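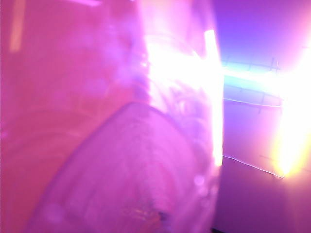

One respondent objected to the question itself, writing that she had never gone to a film for the pairing and could not say what "good together" was supposed to mean. Her comment was entered beside item 14 of the survey, and several others in the same town left notes close to it. We take these remarks seriously in this section, which deals with how regular filmgoers talk about on-screen couples and whether that talk matches what they pay to see.

4.2 Stated interest and ticket choice

The survey was given to 600 people leaving evening shows at single-screen theaters in Arellano and Sikton. Both towns have a steady audience for romantic dramas, and both get new releases on the same day as the larger cities. Respondents were asked to name the last film they had seen in a theater, what made them pick it, and whether they would see the same two leads together again. The form was filled out in the lobby and took only a few minutes.

Most people gave more than one reason for their choice. The lead actor was named most often, followed by the songs and by what friends or family had said. The pairing of the leads came lower on the list than the trade press would suggest. When the same people were asked directly whether the pairing mattered to them, however, a large share said that it did. The gap between the two answers was wider in Sikton than in Arellano.

We see two possible readings of this gap. The first is that people do not think of the pairing as a separate reason. A filmgoer who writes "the hero" may have in mind the hero in the kind of love story he usually makes, with the kind of co-star he usually has. The second is that the direct question invites agreement. Publicity for these films talks about the couple constantly, and a person who has heard this for weeks before the release may repeat it on a form. Our data cannot fully separate the two.

The open comments help a little. People who cared about the pairing tended to mention a particular scene or song, often from an older film. People who agreed with the direct question but had not raised the pairing on their own mostly wrote general remarks, or left the space blank. This fits the second reading better, although the number of usable comments was small.

Couples who are known to be together off screen were treated as a separate group. The listings database kept by Talance marks 23 releases in our period as having such a couple in the lead roles. Respondents who had seen one of these films were more likely to name the pairing without being asked. They were also more critical of it. A common complaint was that the two actors seemed too comfortable and that the early part of the story, where the characters are strangers, was hard to believe.

Age made some difference. Younger respondents followed casting news closely and often knew who had been signed for films that had not begun shooting. Older respondents were more likely to compare a present-day couple with one they remembered from their own youth, usually to the disadvantage of the new one.

Figure 3. Pink surface at close range.

The weekly box office reports from Gusex were used to check the survey answers against sales. Repeat pairings opened somewhat better than first pairings in both towns, but the difference was gone by the second week. Films released in January were left out of this comparison, as the holiday crowd raises sales for nearly every title. Section 4.3 takes up the songs, which were released ahead of the films in all but a few cases.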